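Teaching an Arm to Fill a Steamer from 117 Demonstrations
Final project report, robot learning lab course
30/01/2024

Why we picked this task

When our group first sat down to choose a project, we wanted something that looked easy to a person and would still give a robot arm a hard time. Our first idea was stacking cups, and it lasted one afternoon. Then somebody brought up dumplings and buns, and from there we were hooked! A bun is round, it has no obvious side to grab, and it has to end up inside a basket with a rim that the fingers love to bump into. We named the project Bruvo, after a long evening of bad suggestions, and the name stuck.

The question we set ourselves was a modest one. If a policy learns only from demonstrations, does it help to give it the view from the wrist as well as the view from the head? We had read a good deal of opinion in both directions, and we wanted to find out for our own table, with our own clutter on it.

How we collected the data

We recorded 117 demonstrations by teleoperation, taking turns at the controls so that the policy wouldn't pick up one person's habits. (We do all have habits — some of us come in steeply, some of us creep up from the side.) The goal of each episode was to get the three buns into the open steamer and leave everything else alone. The cubes and the fruit were there as distractors, and we moved them between sessions. The grid cloth stayed for the whole project, wrinkles included, as we liked the idea of a background that wasn't perfectly flat.

Both camera streams were saved with the joint positions and the gripper opening. We trained one policy on the head view alone and a second on both views, with the same settings and the same data otherwise. 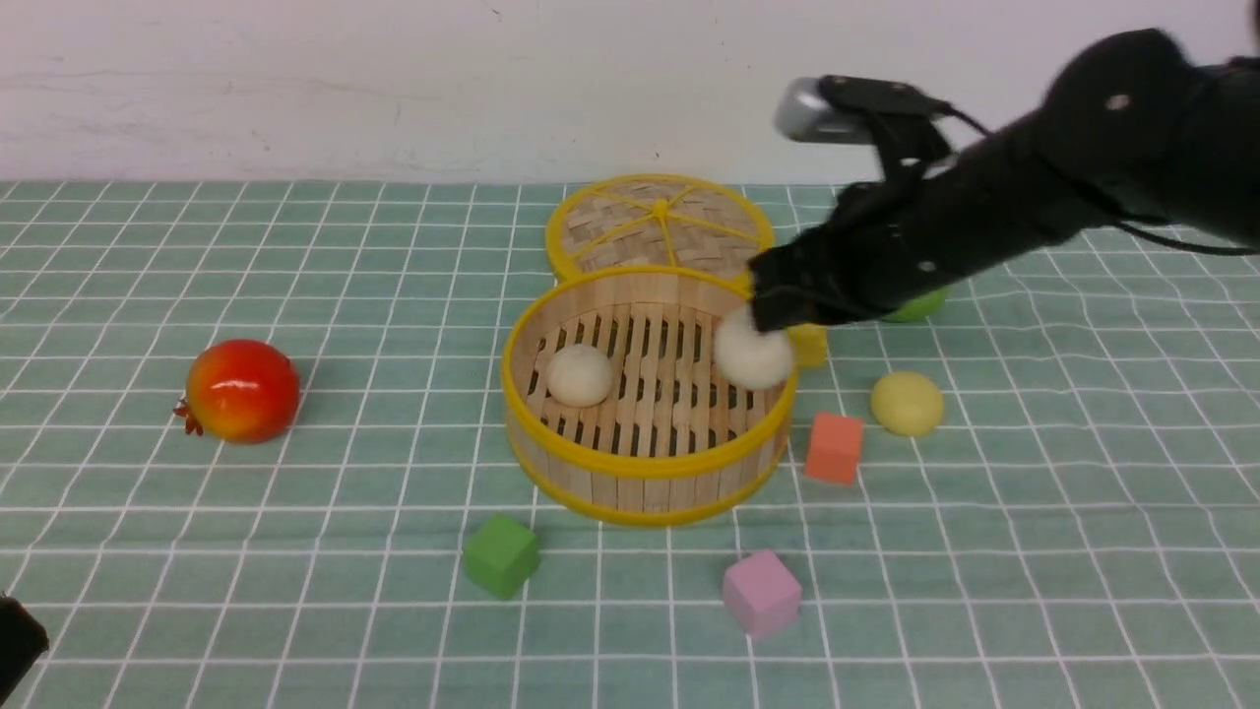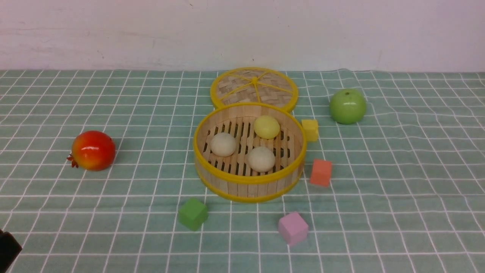
The wrist view:

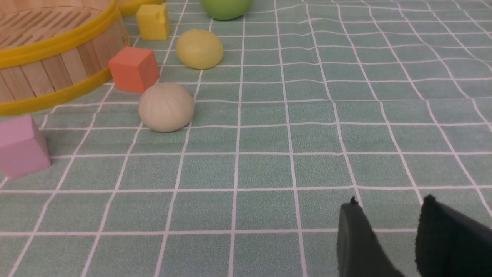

Saron Gidey asked at our midterm talk whether the wrist view was really helping with the grasp, or whether it only helped in the last moment before release, when the rim of the basket is close. It was a very fair question, and we hadn't separated the two at that point. We went back and scored the grasp and the placement separately, and the rest of the report follows that split.

What we found

Each policy got 60 trials, with the starting layout changed every time. On the grasp the two policies were much closer than we had expected. The head-only policy found the buns well enough, and when it missed, it usually missed by a little and tried again. The placement was where they parted ways. Without the wrist view the arm tended to let go too early when the target spot was near the back rim, and the bun would roll. With both views that happened far less often.

We also saw 4 trials in which the two-view policy went for a distractor, every time a pale one, and we don't have a good explanation yet. More variety in the colors would be our first thing to try.

What we would do next

We would like to repeat the whole comparison with the lid as part of the task, closing the steamer at the end. We would also record more recoveries, where the operator fumbles on purpose and fixes it, as our demonstrations were a bit too tidy. The scoring sheet and the training settings are in the appendix, with our notes on each failed trial.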